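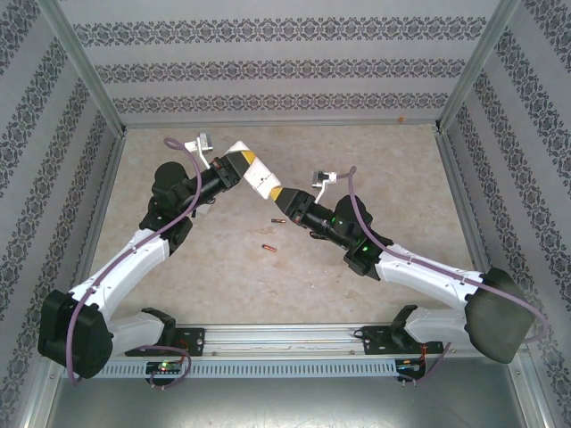

How often should you replace the fingertips on a two-arm cell? Every 2000 cycles at the latest, and sooner if a part starts to slip.

I know, I know – that sounds fussy for a bit of yellow tip. But I look after a small bench cell at Clodbridge, and I've lost whole afternoons retuning grip force when all it wanted was fresh tips!

Print this page | E-mail this article

Bok-nam Chae, who trained me, swaps both arms together, even if only one looks tired (I used to think this was wasteful). Now I do it too, then run 10 slow grips on a battery-powered part before I let the cell up to speed. It takes no time.

Search Flivano Opinion Enter keywords Go

And please, while you're in there, look at the camera cables. Bend each wrist through its full travel and watch the loop – if it goes tight, give it more slack. People will spend 100 hours on software and never once look at a cable. I'd start with the cable, every single time.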